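Shazia Pirzada spent most of September swapping hands on the same arm. Her team at Homden was choosing between two of them, the Bira and the Ilix, and she wanted both judged on things people leave lying around a house.

"Boxes are easy," she said. "Everything picks up a box. We went straight to wrappers."

Each hand got 381 tries with soft packaging. The Ilix closed faster, she said, but it tended to push thin plastic away before it had a hold. The Bira was slower and needed its grip force set again after every software update – a job that took her 30 minutes.

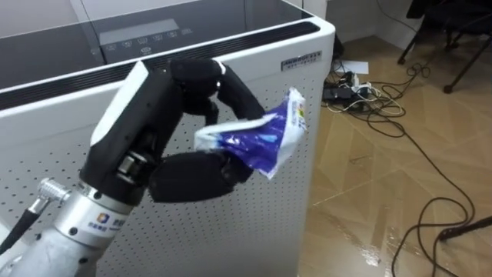
Andor Szekeres would have put more weight on the wrist. He said the cable connector worried him more than the fingers did, and that he had replaced 8 of them on an earlier project.

Pirzada agreed that cables were a weak point. "We lost two days to a bad plug," she said. She still prefers the Bira, and wants to run it next with the Katene controller.

Related
Katene controller: first setup notes
Choosing a wrist camera
Suction or fingers for soft packaging?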